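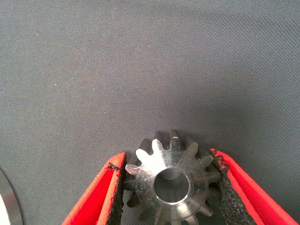

Ledurness starts work on new planetary gear set

December 13, 2019

Gear maker Ledurness has begun assembling the first batch of its Skallano reduction set, a small planetary stage meant for workshop teaching and light conveyor drives. The batch covers 313 sets. A further 3,000 are planned, with deliveries starting in January.

The set is built on a flat round plate with a hole through the centre. Three small spur gears are placed around the hole and later engage with a central pinion. All four gears in the stage are steel and are cut in-house, while the plates are bought in from Cabrera as finished blanks.

Assembly is done over a dark grey fabric sheet. According to production lead Wálter Yupanqui, the cloth was brought in after the first trial builds, when gears laid directly on a hard surface picked up small marks on the tooth tips. "The teeth are fine and the edges are sharp before they have been run in," he said. "A chip you can hardly see will still make a noise under load."

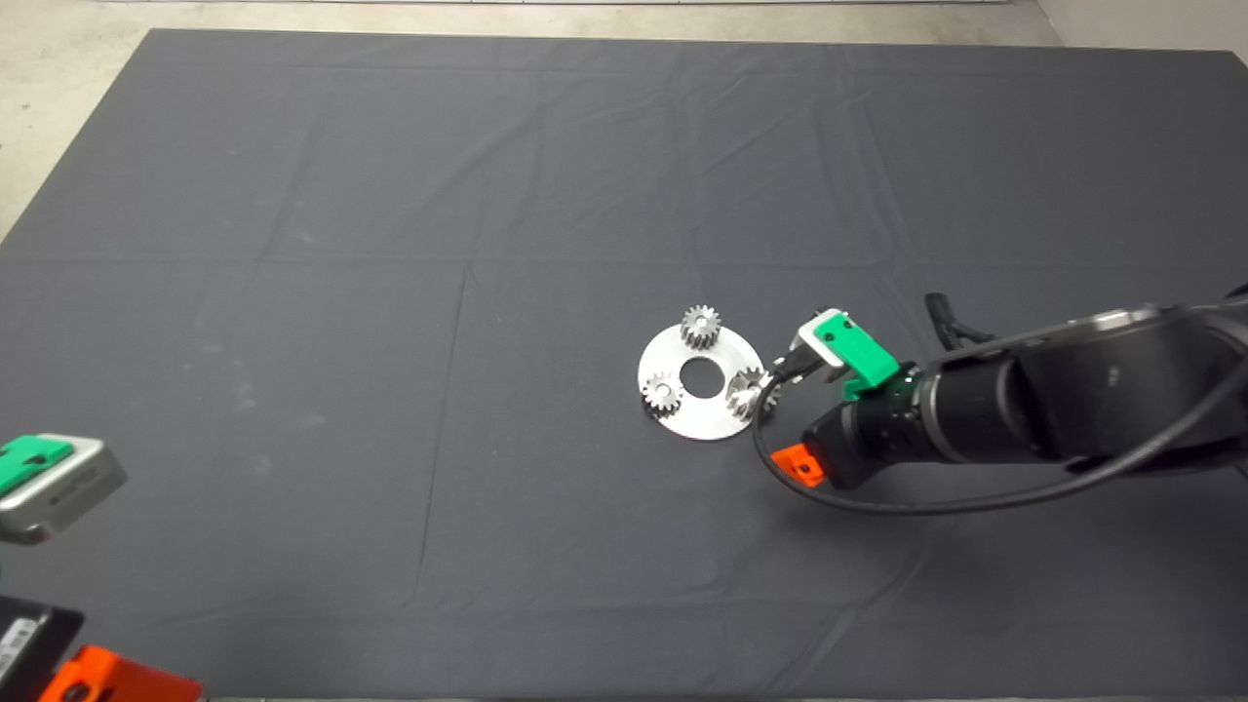 Photo: Marlene Lenz / Fliltton

Each gear is checked at the bore before it goes on to the plate. The check is done by eye first and then with a plug gauge. Gears with scratches on the face are passed, as the face carries no load in this design. Gears with damage to the tooth flank go back to the cutting shop.

The order of assembly has also been changed. In the trial builds the central pinion went in first and the outer gears were meshed to it one at a time. Ledurness now places the three outer gears first and drops the pinion in last, which the company says leaves less turning by hand to line up the teeth.
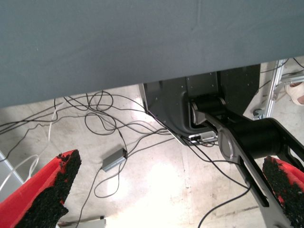

Yupanqui expects a build time of 30 minutes for a complete set, including greasing and a short run on the test spindle. The trial sets took longer - mostly through rework on the pins - and the company has since opened up the tolerance on the pin seats slightly.

The Skallano set will be sold in one ratio to begin with. A second version with a wider tooth face is being drawn up, but no date has been given for it. Spare gears will be available singly.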